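22/02/2025
Notebook – ad library scraper, Draslow account

Picking up from the duplicate problem. The Plikeo export still returns the same creative under separate IDs whenever the landing URL carries a different tracking string. Zanele Molefe wants one row per creative before anything goes to the client, so the dedupe has to happen on our side.
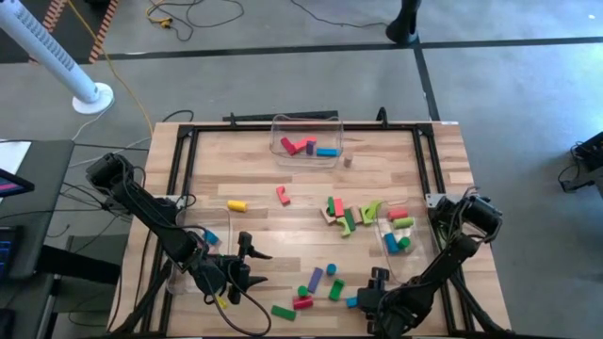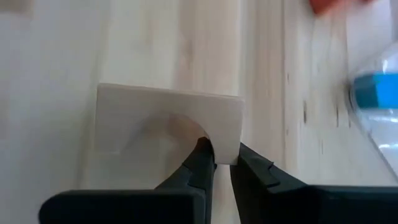 Pulled a sample of 1000 rows from the Venter page set, active ads only. Stripped everything after the question mark in the URL, lowercased the headline, hashed headline plus body plus domain. Left 415 distinct creatives. More collapse than expected. Checked the biggest clusters by hand and they are true duplicates, mostly the same carousel pushed to different age brackets.

Two false merges found. Both are video ads with identical copy and different footage. The hash has no view of the media file, so it can't tell them apart. Options:

– add the thumbnail hash to the key. Cheap, but thumbnails get recompressed and the hash drifts.
– use perceptual hash with a distance threshold. Better, slower. Tried a threshold of 3 on the carousels and it held. Not tried on video.

Going with the second for now. Threshold lives in the config file, not in the script. Please don't hard-code it again.

Start dates: Plikeo gives first-seen, Sesance gives the date on the ad itself. They disagree on older campaigns, worst for anything launched before August. Keeping both columns, labelled first_seen and declared_start. The longevity score should use declared_start and fall back to first_seen if blank. The current dashboard does the reverse, so the "long runners" tab is understating several of the supplement ads. Flagged in the tracker, not fixed.

Engagement counts are still unusable for ranking. Comments on a boosted post include the organic ones and there is no way to separate them from the export. Dropped the column from the client view and kept it in raw.

Affiliate network tag: matching on redirect domain only. Misses anyone running a cloaked link through their own domain. Colour coding in the sheet is now grey for unmatched. It was red, and the client read it as an error.

To do
– rerun full set with perceptual hash, log run time
– ask Sesance support whether declared_start changes when an ad is paused and restarted
– Zanele to confirm the age bracket labels for Draslow
– move the API key out of the shared folder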